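Comparing two grippers for picking rectangular blocks from a bin: how should the trials be set up?

Posted by Aušra Dambrauskienė in Grippers and End Effectors, 14th February

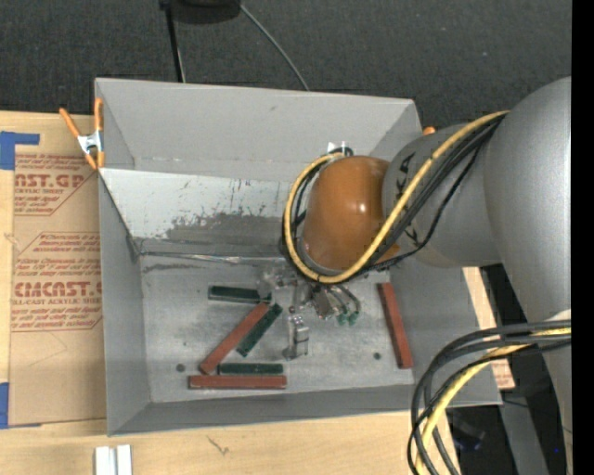 Bin and current gripper at the Millmont bench, with six blocks on the bin floor.

Our laboratory at Millmont is evaluating two grippers for a bin-picking station. The first is the metal-fingered assembly shown in the photograph, which carries curved rods with small green tips. The second is a parallel gripper from Votbridge, which has not yet been mounted. Both are to be tested on the same arm, in the same bin, with the same long rectangular blocks in green and reddish-brown.

We have completed 198 picks with the first gripper. Most of the failures fall into two groups. In one, the block lies close to a bin wall and the finger cannot get down beside it. In the other, two blocks lie nearly side by side and the gripper disturbs the second while closing on the first. At present an operator scatters the blocks by hand before each run, and I am concerned that the two grippers will not face equally difficult layouts.

I would appreciate guidance on two points. Should the layouts be fixed in advance and repeated for each gripper, or is random placement acceptable if the number of picks is large enough? Also, should a pick that moves a neighboring block be recorded as a success?

Wayne Catterall

Fixed layouts are the better choice for a comparison of this kind. Prepare a set of starting layouts, photograph each one from the overhead camera, and restore the blocks to match the photograph before every run. A half-transparent overlay of the reference photograph on the live camera view makes this quite quick. Each gripper then meets the same blocks against the same walls, and the results can be compared layout by layout.

We followed this method at Khương last May and recorded 484 picks per gripper. The overall success rates were close. When we separated the picks near a wall from those in the open, the difference between the grippers was plain, and it was the wall picks that settled the purchase.

With regard to your second point, I would record two results for each pick: whether the block was lifted and held to the drop point, and whether any other block moved. Please decide before testing how far a neighbor may shift before it counts. We allowed up to 3 mm – a larger allowance may suit you if your camera cannot measure that finely.

Two further matters should be checked. The tool center point must be measured again after the grippers are exchanged, or the second gripper will be judged on the calibration of the first. It is also advisable to confirm that the cables at the wrist have enough slack in the steepest approach. A cable that pulls tight can shift the wrist slightly and give misses that have nothing to do with the fingers.

Finally, alternate the grippers in blocks of runs if the mounting allows it. Bins creep and lighting changes during the day.

cikero_support

Random is fine if you do enough picks. Have you looked at the Cikero controller? It has a force limit setting that helps with blocks near the wall.

Aušra Dambrauskienė

Thank you both. We will adopt fixed layouts and record the two results separately. The controller will remain unchanged for this comparison, as a new force limit would affect both grippers and would require the first series to be repeated.

Mr. Catterall, did you include layouts in which a block was steeply angled beside a side wall, or were your wall picks all parallel to it?

Wayne Catterall

Both were included. The angled ones should be listed as a separate group, as the approach direction matters a great deal there. For the parallel picks, the opening width of the gripper was the main limit.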